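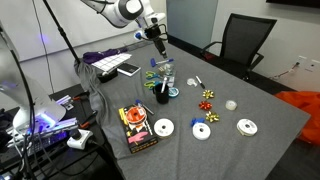
Rizwan Bukhari wants to know whether the arm gets a lunch break, and if it doesn't, whether he can have its half hour. He asked at the first staff meeting and he has asked at every one since. Leave a gap for the laugh. If there's no laugh, move on fast.

**Opening (2 min, no more)**

- Say who I am. Haris Awan, gift packing lead at Tidley. I still tie bows.
- Say what we do: ribbon, tape, tags, bows, for shops that would like you to think they did it themselves.
- Leave the picture up the whole time. Markers, scissors, tape, ribbon, bows on a gray cloth. Our work is small stuff that rolls.

**What we were told**

Bretex came in September with a slide that said "freeing your people for higher-value tasks." I asked what the higher-value tasks were. They said that would come out of the discovery phase. We are still discovering. *(Don't do the voice. There may be Bretex people in the room.)*

The plan was 112 gift sets an hour. First week we got 24. Dhanial, our old supervisor's system, which was a clipboard, did 70 on a bad morning.

Pause here. Someone always writes that down.

**What changed for people**

- Fetching and putting back. Packers used to leave scissors wherever their hand stopped. Now things have homes. Some people like it. Others say it's like working in their mother's kitchen.
- The tempo. You used to speed up before lunch and slow down after. The arm has one mood. People either match it or get annoyed at it, and I've done both in a single shift.
- Talking. Less of it. This didn't appear in anyone's report and I'd put it first. Packing was a job you could do while hearing about a cousin's wedding. Watching an arm pick up a marker takes your eyes, and it seems to take your ears too.
- Wrists. Better! Credit where due. Two of my longest-serving packers stopped wearing braces. If you're going to quote me, quote this bit as well.
- Job titles. We have "cell attendants" now. Same pay as packers, longer badge.

**The ribbon story** *(skip if running late)*

Favden, our biggest customer, switched to a softer ribbon without telling us. Any packer would have noticed by touch and complained by ten o'clock. The arm did what it had been taught to do with the old ribbon, all morning, very politely. Rizwan unpicked nearly all of it by hand and was asked afterward to fill out a form on why output had dropped. Under "root cause" he wrote "ribbon."

**What I'd ask for**

1. Put a packer in the room before the purchase order is signed. Pay them for the time.
2. Let the people at the table stop the arm without writing an essay about it.
3. If the job gets harder to do well, the pay should find out.
4. Name the higher-value tasks. I'll wait.

**If asked "would you send it back?"**

No. I'd keep it for the taping and give us back the bows. Also the chatting, if Bretex has a setting for that.

**Questions**

Take the one from the back first, they never get picked. Water is under the lectern.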